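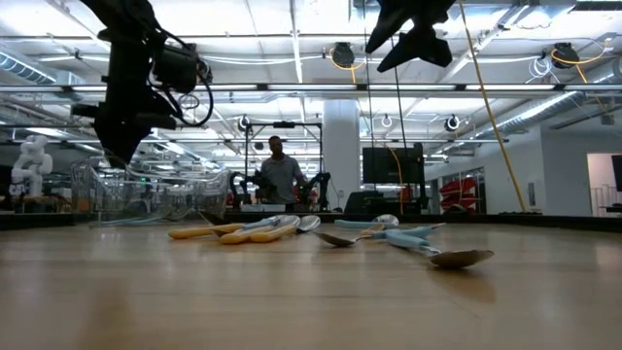 ## Cutlery sorting at Cultodgate

**Automated cutlery sorting** at Cultodgate is the separation of mixed spoons and other utensils by robot arms, a job formerly done entirely by hand in the wash-up section. The work was organised by Rasha Obeidat and began in July with a set of 70 utensils, later raised to 116.

### Method

Utensils are placed on a table and moved by gripper into bins. Overlapping pieces are the main difficulty, as a grip on one handle may disturb the next.
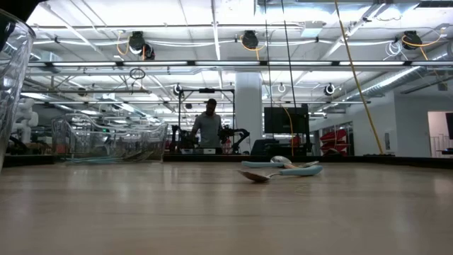
*Two spoons with light blue handles, lying in nearly opposite directions.*

### Effect on staff

Hand sorters worked standing, in shifts of 12 people. Under the revised arrangement, most were retrained as operators, who guide the arms, clear tangled pieces and record failed grips.
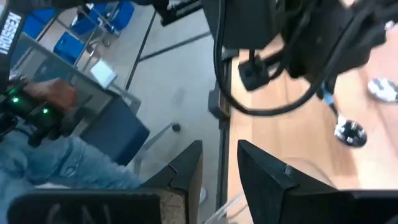

Operators are paid one grade above sorters. Ozan Soylu, a former sorter, reported less wrist strain but more tiredness of the eyes, and breaks were lengthened accordingly. Nadine Nasrallah, who represented the staff, objected to the recording of individual error rates; these are now kept by shift only. Hand sorting continues for batches of fewer than 200 pieces.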